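Print this page | E-mail this page
Search this site Enter keyword Go

Mallura Paper Handling – Progress Report to Stamberg
Reporting period: to the end of March
Work package: two-arm handling of notebooks and loose sheets

Status: behind plan. Unattended running has been suspended following a fault in which one arm lost holding torque with the gripper closed on paper. Attended running continues at reduced speed.

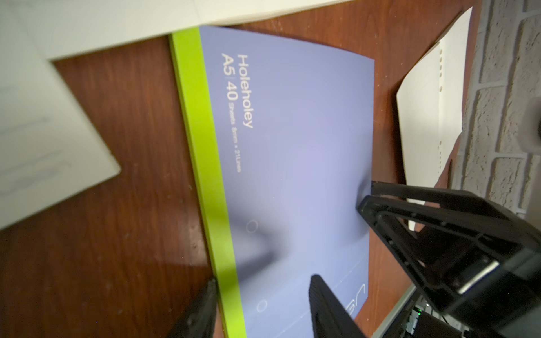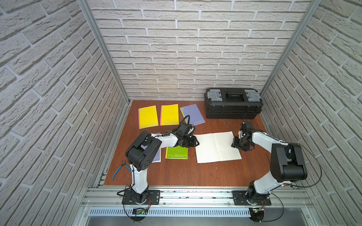
Sohail Hashmi asked after the draft went round whether the stops we had been logging as overloads should have been read as overloads at all, given that several came when the arm was barely moving. On review he was right. The log entries have been re-read and the account below replaces the one in the draft.

1. The fault

During the period the cell made 473 handling attempts. Of these, 17 ended in a stop that the controller recorded as "joint overload". In 12 cases the arm stopped and held its position, as designed. In the other five the joint dropped out of torque mode and the arm sagged onto the table under its own weight. The gripper stayed closed in all five. Pages were torn in two of the runs and a cover was creased in a third. There were no injuries. The operator was outside the reach of the arms each time.

A sagging arm carries little energy at this size, but a closed gripper moving without control is a pinch hazard, and the risk assessment did not cover it. We have reported it as a safety matter for that reason.

2. Cause

The five sag events share one feature. Both arms were closing on paper at the same moment, and the supply voltage at the joint dipped below the servo's cut-off for a few milliseconds. The servo then restarted with torque off. The controller saw a missing reply, retried, received an error code, and filed it under overload.

Two things contributed:

- Both arms were fed from one supply, sized for one arm gripping while the other moved. Turning a page uses both grippers at once, and the sizing was never revisited when that task was added.
- The error table we took from Kamotach maps undervoltage and overload to the same label. We did not check it against the servo codes. That check was ours to make.

The remaining 12 stops do look like real overloads. Most occurred when a fingertip pressed on a notebook lying flat and the downward travel was set too deep. Lourenço Correia is working on a contact threshold, with the soft covers being tested first – they curl, and the height at the edge differs from the height at the middle.

3. Actions taken

Separate supplies have been fitted for each arm. Undervoltage now has its own code and latches the cell off until it is reset by hand. Simultaneous gripper closing is delayed by a short interval between the left and right sides. The emergency stop procedure has been rewritten to say that an arm may drop when power is removed, and that hands stay clear until it is at rest.

Since the change the cell has made 167 attended attempts with no sag event. We do not consider this enough to resume unattended running.

4. Still open

The arms have no brakes. Cutting power will always let them fall, and a mechanical fix (a counterbalance spring at the shoulder) is being quoted. The cost can be met from the consumables line if Stamberg agrees to the transfer. We ask for a decision before the next order goes out.

The milestone for overnight running at the Magalhães site moves back by roughly 5 weeks. Other milestones are unchanged.

Contact us | Copyright Mallura project | Back to top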